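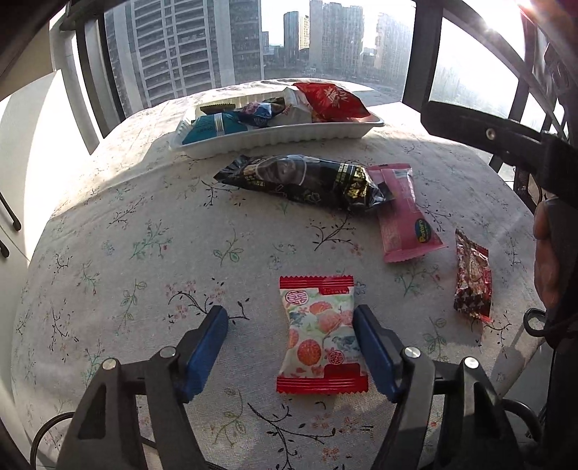 > Yutong Jin wrote:
> Does anybody know if the 13 bus still stops at Drenham library after 3?

It stops across the street now, by the Brondent bakery. They moved it in January when the sidewalk got torn up, and the sign on the old pole is still there, so people keep waiting at the wrong spot (me included, twice!).

The last one I can count on is the 3:37 - after that you're better off walking down to Fan Street and catching whatever comes. Yuxi Kang has the new paper timetable if you want a copy, I gave her my spare.

Rarar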